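Small art card keeps sliding about on acrylic stand, how do I fix it?

Posted by stirkelow_prints, Jun 11, 2021

I've got a little painted-style print that I want to show flat on a sheet of clear acrylic with short metal legs under it. Sounds easy! I bought the sheet from Edeck back in March and it's been on my worktable ever since, because every time I nudge it the card wanders off.

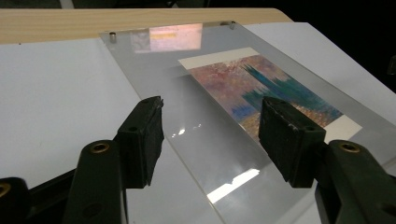 What I'm after is something that doesn't show. The sheet is see-through, so I'm worried any glue or tape will be on view from underneath, and the metal standoffs along the top already catch the eye. I've tried leaning a book on it overnight (no good, it only flattened the card). It's a cheap print, but I'm fond of the colours and I don't want to ruin it.
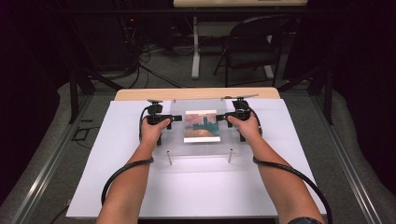 Budget is 10 quid, 40 if it really does the job. Oh, and I'd like to be able to swap the print later on, so nothing permanent please.

Drukville_Dot
Clear photo corners! They cost next to nothing. You stick the corners to the acrylic and slip the card in, then swap it whenever you like. What I'd do:

Wipe the sheet with a soft cloth and a drop of washing-up liquid. No glass cleaner, some of them cloud acrylic.

Put the card where you want it and stand back for a look. Mine always ends up crooked, so I use a ruler now.

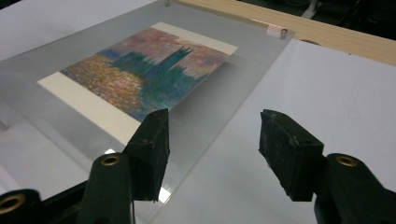
Stick the corners down one at a time, opposite ones first, and leave it alone for an hour.

chin_up
just use blu tack

Drukville_Dot
You'd see it from below though, and it can leave a greasy mark on card.

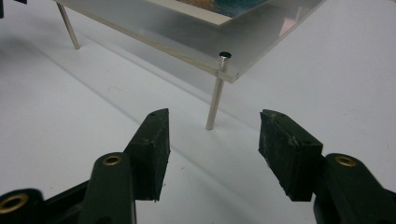

marmaladecat says a second thin sheet on top would be tidier still, with the card sandwiched between. It costs more and you'd get dust in there, but it won't slide.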